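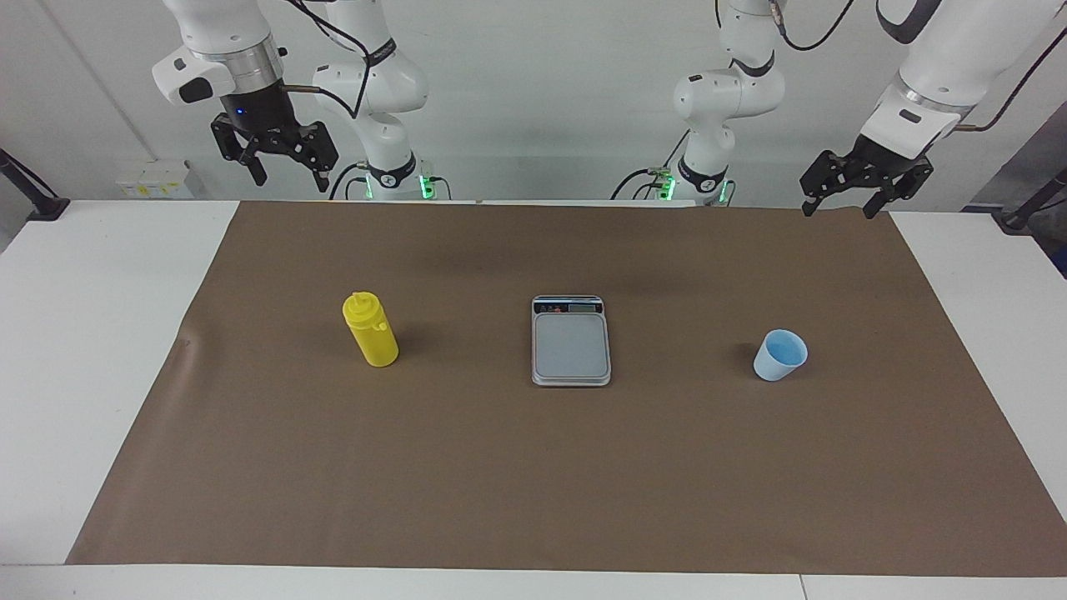 *Puesto Brolla, configuración inicial: botella amarilla, báscula, vaso azul. Ambos brazos en espera.*

**Martes, 9:40 – dosificación bimanual con realimentación de peso**

Objetivo de la sesión: comprobar si la política entrenada con la señal de la báscula como entrada adicional (variante Degefa) reduce el error de dosificación frente a la que solo usa imagen (variante base). Tarea completa: el brazo izquierdo coloca el vaso sobre la báscula, el derecho abre la botella, la inclina y aprieta hasta la masa objetivo, y la deja otra vez sobre el papel.

Conjunto de entrenamiento: 568 demostraciones teleoperadas, todas en este puesto y con el mismo papel marrón. No se mezclan las de Claltville; allí la báscula está girada y la posición de reposo es distinta. Punto de control usado en las dos variantes: paso 3181.

Protocolo:

1. Tarar con la báscula vacía. Anotar la deriva a los dos minutos.
2. Botella a la izquierda y vaso a la derecha, a distancia parecida de la báscula.
3. Pinzas abiertas y altas, fuera de la zona de los objetos.
4. Lanzar el episodio. Sin intervención salvo contacto con la mesa.
5. Registrar masa final, tiempo y tipo de fallo.

Resultados de la mañana:

- Base: tiende a pasarse del objetivo. Sigue apretando cuando el nivel ya no se distingue en la imagen – el borde del vaso tapa el interior en cuanto la pinza se acerca.
- Degefa: se detiene antes y corrige con aprietes cortos. Error final menor, episodios más largos.
- Las dos fallan en la tapa si la lengüeta queda orientada hacia el fondo. Con la lengüeta hacia la derecha no hubo problema.

El retardo de la báscula es el punto débil. La lectura tarda en estabilizarse después de cada apriete y la política interpreta el transitorio como caudal. Se probó el filtro de Tiretti con ventana 2: suaviza la señal, pero añade retardo y la variante Degefa vuelve a excederse. Con la señal sin filtrar y una pausa fija entre aprietes va mejor. Queda así para la serie de la tarde.

Dos episodios descartados, ambos por arranque sin tara. Añadir la comprobación al script de inicio.

Pendiente:

- Repetir con la orientación de la lengüeta aleatorizada.
- Separar en el registro el error de masa y el error por goteo al retirar la botella; ahora van sumados.
- Cambiar el papel antes de la próxima serie y volver a fijarlo. Tiene arrugas y una marca cerca del borde izquierdo.
- Pedir a Claltville sus curvas de respuesta de la báscula, con el mismo vaso si es posible.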